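¿Cómo quitar las manchas blanquecinas de una mesa gris oscuro?

Hola a todos, a ver si alguien me orienta, que ya no sé qué probar.

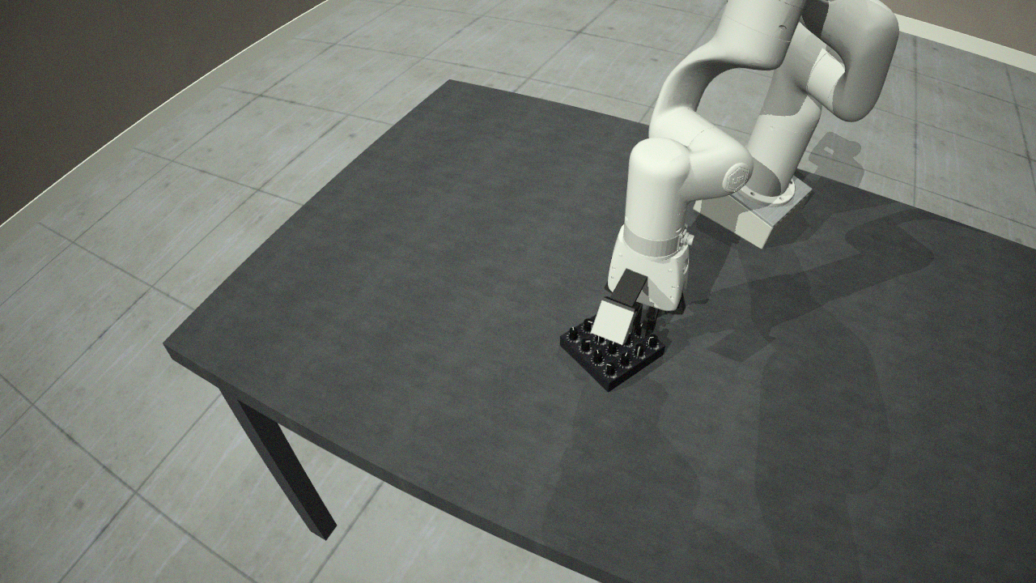 Lectura: 1 minuto

Clodagh Gilmartin
26 de noviembre de 2020

Compré en febrero una mesa grande de segunda mano, gris oscuro, y le han ido saliendo unas nubes claras que con la luz de la tarde se ven muchísimo. He pasado agua con jabón, luego vinagre rebajado, y al secarse vuelven a asomar – a veces hasta más marcadas. ¿Será cal, cera vieja, o es que el tablero es así? No quiero estropearla, que me costó 100 euros y le tengo cariño.

Visitación Casado

¡Ay, me pasó igual con la de mi madre! Lo mío era cera acumulada de años de abrillantador. Deja el vinagre, mujer, y prueba con agua templada y una gota de lavavajillas neutro, aclarando dos veces y secando enseguida con un paño de algodón. Empieza por una esquina que no se vea. Si no cambia nada, puede que sea el propio dibujo del acabado, y entonces ni tocarla.

Hodari

Lija de 3000 con agua y a correr. A mí me funcionó en una encimera, aunque perdió algo de brillo.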